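Home | Grippers | Finger Sets | Spare Parts | Support | Cart

Vendeso Flat Finger Set for Bin Picking

We make these long flat black fingers for people who pick parts out of deep plastic totes, and we have grown rather fond of them over the years! They come as a matched pair, with screws and a small hex key, and they fit the Cundia wrist plate without an adapter.

Most of the calls we get are about setup, so please take your time with it. Mount both fingers loosely, open the gripper all the way, and lower it by hand into an unloaded tote until the tips are near the wall. Check that you have clearance on every side (molded ribs are the usual trouble spot), and only then tighten the screws. 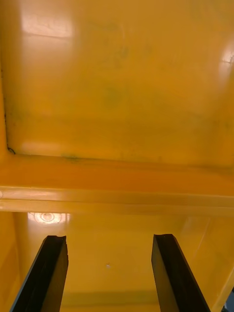
Shiny totes deserve a little patience too. If your wrist camera hunts for parts that aren't there, glare and old smudges are the first things to look at, so wipe the walls down with a damp cloth and try tilting the overhead lamp a bit before you touch the software.

For upkeep, look over the tips every 500 picks for nicks, and snug up the screws while you're in there. The set carries a 12 month warranty.

Comments (2)

Recep Tekin: Fitted ours in April on the Mandness cell. The hex key is tiny but it does the job.

Pantelis Dimitriou: Do you sell single fingers? I only ever wear out the left one.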